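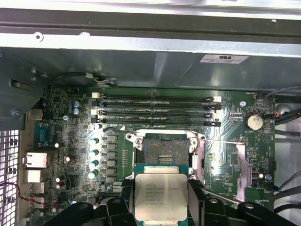

Section 2: Setting up your Arnora pain and sleep diary

Welcome, and thanks for choosing Arnora! Set aside a quiet quarter hour for this part, with a cuppa if you like, and don't worry if you have to stop halfway (the diary remembers where you were).

1. Open Arnora and choose New diary. Type in the clinic code from your Bostasen welcome letter. If yours has gone missing, 1712 will open a practice diary in the meantime.

2. Pick your flare colours. Plenty of people living with fibromyalgia find bright screens hard going in the evening, so there's a softer set called Irton that you might favour.

3. Set your two daily reminders. We suggest one soon after you wake and another at 8 pm, but do shift them to suit your own routine.

4. Tap the body map wherever it's sore, then slide the bar until it feels right. Your first guess is fine!

Note: Entries made in the practice diary aren't sent to your clinic, and they can't be moved across later.

Caution: Arnora doesn't give medical advice. Please don't stop or change a medicine on the strength of your charts; have a yarn with your GP or pharmacist first.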